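Intro to Business Records, Unit 4: How Long Do You Keep a Thing?

Read this before the October session. If you read it during the October session, sit near the back.

Every office keeps two kinds of stuff: what it needs and what it is afraid to throw away. The second pile is always bigger. A retention schedule is a dull table that tells you which pile you are looking at. It names a type of record, says how long it stays, and says what happens to it afterward. Most offices have one. It was written by someone who has since left, and it lives in a binder under a plant.

Start with the trigger. "Keep for four years" means nothing until you know four years from what. From the day the invoice was sent? The day it was paid? The end of that tax year? Students lose more points on this than on anything else in the course, and so do companies, except that theirs come off in money.

Our running case is Harken, a supplier of restaurant chairs. Harken had 196 boxes in a storage unit and a rule that said "keep important papers." Asked which papers were important, the staff said all of them, just in case. Almost 300 dollars a month went to housing takeout menus, duplicate packing slips and a very complete run of parking notices.

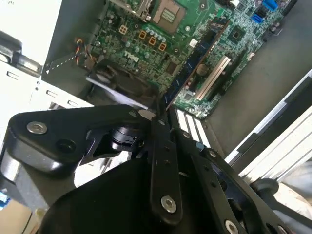

Then there is the matter of copies. The schedule usually applies to the official copy, the one the office would rely on in a dispute. Everything else is a convenience copy and can go as soon as it stops being convenient. Harken's sales team kept their own set of contracts, and the sets did not match. Guess which set the customer's lawyer asked for. (Both.)

One warning about holds. If a lawsuit or audit is on the way, the schedule stops for the records involved, even if their time is up. Shredding on a Saturday because "the table said so" is a poor defense, and the shredding truck keeps records too.

For next time: pick two record types from the Ajayi packet. For each, write the trigger, the period and the final step. One page. "Keep forever" is allowed once, and you will have to defend it out loud.

Related handouts
Unit 3: Naming Files So Others Can Find Them
Unit 5: The Rinside Merger and Its Filing Cabinets
Reading a Storage Contract: Pledent

2 comments
4 shares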